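Skestow's big bin wash is back, and I've already started mine
14 August 2023

The swap shelf at the Fudbridge community hall opens its doors again this month, and the one rule is the same as ever: whatever you bring has to be clean. So I've spent my morning on the floor in the corner with a purple cloth and an old beige plastic container, and I have to say I'm having a pretty good time!
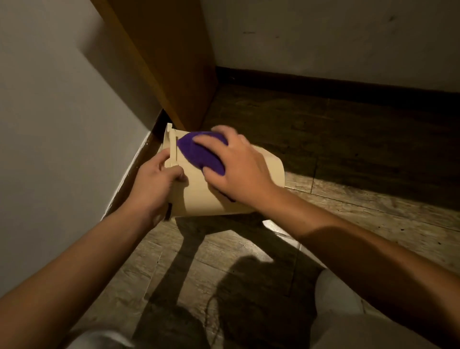
What they're taking this time

Plastic containers of any size, storage tubs, baskets and small kitchen things. Last January the hall took in 1303 items over the whole swap, and 80 of them went straight back home with their owners for being sticky (one of mine was in that pile, and I'm still a little sore about it). This year there's a table by the Xavier Street entrance where you can give your things a last wipe before you hand them over. Bring your own cloth though – the hall ran out last time.

How I clean mine

I'm no expert, but I've settled on warm water with a squirt of dish soap, and a soft cloth folded over a couple of times so it makes a nice thick pad. I hold the container steady with one hand and rub with the other, top first, then the sides. The seams and ridges are where the dust loves to sit, so I go back over those with an old toothbrush. Slots and latches get a cotton swab. My neighbor swears by baking soda for the yellowed ones, and I mean to try it on a lunch box this week.

When and where

Drop-off is at the hall on Xavier Street, 9 to 2, all this week. You get one token for each thing they accept, and tokens are good for anything on the shelf once the swap opens. Lids should be taped to whatever they belong to – please, please tape your lids! Anything left at the end goes to the Kinoditz thrift store across the street, and they've asked for no broken handles.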